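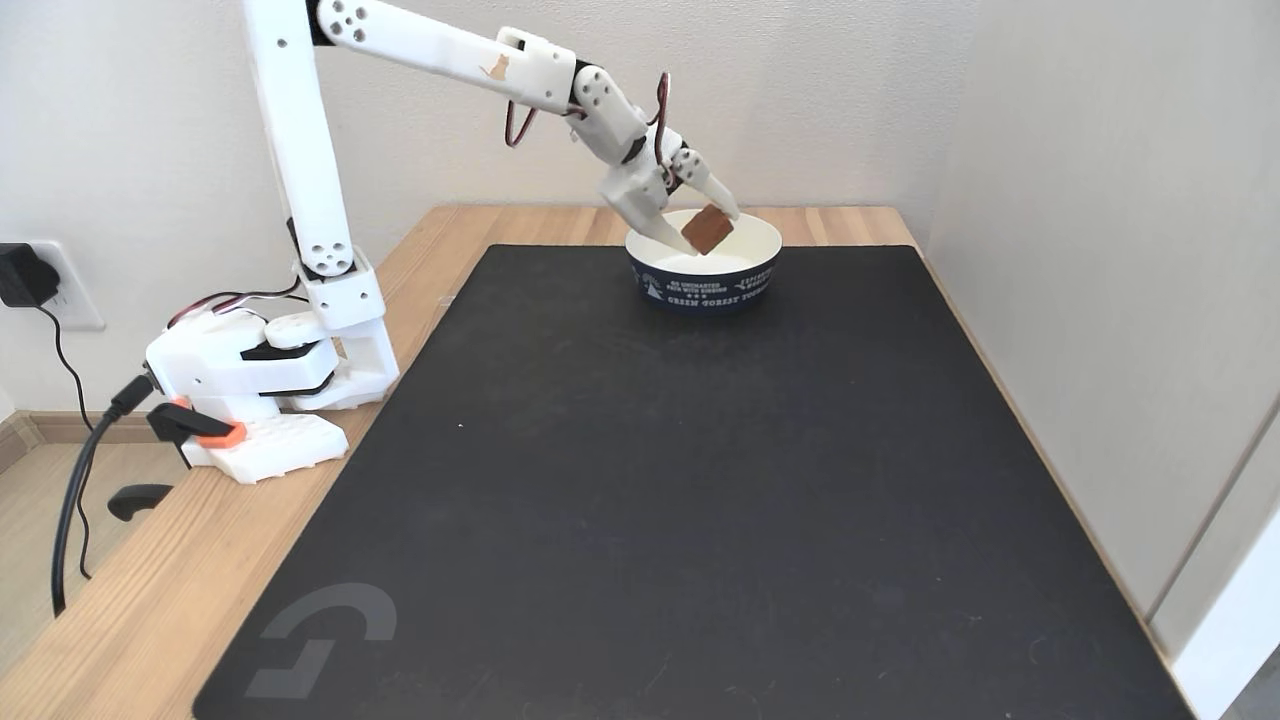
Figure 3. A bowl with a white interior and a dark navy outer wall near the far edge of a black desk mat, with a small brown block just above the rim.

Stusero Reports > Shared Work Surfaces > Section 4

4. Bowls and mats as places to put things

4.1 Where small items end up

The tables in the Wenda building came with no drawers, and the shelving in the corridor was meant for books and boxed equipment. Small items therefore stayed on the table tops or were gathered into whatever container was at hand. This section deals with the open bowl, the commonest of those containers, and with the desk mat it usually stood on.

We surveyed 40 tables. On each visit we noted every small loose item that had been put away into or onto something, and what that something was. An item counted as small if it could be picked up between finger and thumb. Blocks, clips, erasers, keys, wrapped sweets and spare caps all met this rule. Cups, phones and staplers did not. The survey gave 527 recorded items. Of these, 158 were in bowls. The rest were spread over trays, mugs, box lids, the mat itself and the bare table, and are treated in Section 5.

Bowls were not supplied with the tables. People had brought them from home or carried them over from the kitchen on the ground floor of Teuber House, and several had clearly started as tableware. They differed in width and depth, and some were printed on the outside. The one in Figure 3 has white text and small graphics on its outer wall. We had expected print of this kind to be used as a label, so that a bowl with a certain design would come to hold a certain sort of item. We found no sign of this. Users who were asked which bowl they meant nearly always named its colour or its place on the table.

4.2 The mat as a boundary

Of the tables surveyed, 33 had a desk mat. Most mats were black and large, and left only a strip of wood showing at the edges. Users treated the mat as the working part of the table and the strip as storage or as nothing in particular. An item on the mat was taken to be in use. An item off the mat was taken to be finished with, or to belong to another person.

The bowl did not fit this division neatly. We had assumed that containers would be pushed off the mat to free the working area, and the layout drawings made before the survey show them there. In practice bowls were more often kept on the mat, towards the far side, as in Figure 3. Two reasons came up in the interviews. A bowl on bare wood made more noise when something was dropped into it, and it slid when knocked. The mat dealt with both. The far side was chosen because the near side was needed for paper, keyboards and forearms.

Reach sets a limit on this. On the deeper tables a bowl at the very back could not be used from a seated position without leaning, and items meant for it tended to stop short and gather in front of it. We call these short drops in the Nakis record sheets. They were not counted as being in the bowl, even when the user said that was where they had been put.

4.3 Flat-sided items and round bowls

The record sheets also have a column for shape. Round and soft items gave no trouble. Flat, square-sided ones, such as the brown block in Figure 3, behaved differently, and the difference is worth setting out, as it affected how full a bowl was allowed to become.

A flat block can go into a round bowl face down, on its edge or corner first. If it goes in face down it may rest against the curve of the side and bridge the space beneath it. If it goes in corner first it takes up less width at the opening and is less likely to touch the rim on the way. The block in Figure 3 is tilted, with one corner pointing down towards the bowl. How a block comes to rest after that depends on the curve of the bowl and on what is already inside, and we did not try to predict it.

Users with many flat items stopped filling their bowls earlier than users with mixed items. They described the bowl as full when the topmost block stood level with the rim, even where there was a good deal of empty space lower down. Shaking the bowl to settle the contents was rare. Several users took everything out and stacked the blocks beside the bowl, which brought them back onto the mat and, by the rule given in 4.2, back into use.

Interior colour had a small effect on finding things again. Brown or dark items were picked out quickly against a white interior. In dark bowls they were felt for with the fingers, and users sometimes tipped the whole contents out onto a black mat, where dark items were no easier to see. We did not time these searches and give no figures for them.

4.4 Limits of the record

Visits took place in October, at eleven in the morning and again at four. Tables cleared at the end of the day would look different if visited after six, and the Wenda cleaning rota asks for all loose items to be off the mats by then. The sheets do not show how long an item had been in its bowl, or whether the person who put it there was the person who used the table. Items beneath other items were counted only when they could be seen from above, so the totals for deep bowls are likely to be low.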